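Ticket 2250 - paper cups jamming in holder, Flatura break room
Status: open
Opened by: Vicente Barrientos
19 July 2020

Cups from the new Merkiditz carton wont come off the stack one at a time. Pull one, get 3. Sometimes the whole sleeve comes down on the counter.

Tried so far:
- fanned the stack before loading. No change
- loaded half a sleeve, 30 cups. Better for a morning, then same
- turned holder spring down to 7. Cups don't drop at all now, put it back
- old Leka cups in same holder: fine. So not the holder, I think

Rims look OK, no dents. Bottom of the carton was crushed on one side when it came, maybe thats it. Threw out the worst sleeve. Rest are out of the carton, split into shorter stacks. White paper, plain, nested pretty deep.
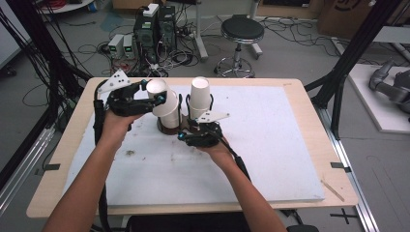
Troltus supply desk: Twist the stack a quarter turn before you load it, then try again with no more than half a sleeve. If they still stick, send us the lot code off the carton flap and we'll swap it.

Flap went out with the recycling, checking if the second carton has the same code. Will udpate. Leave the Leka ones in the holder til then pls.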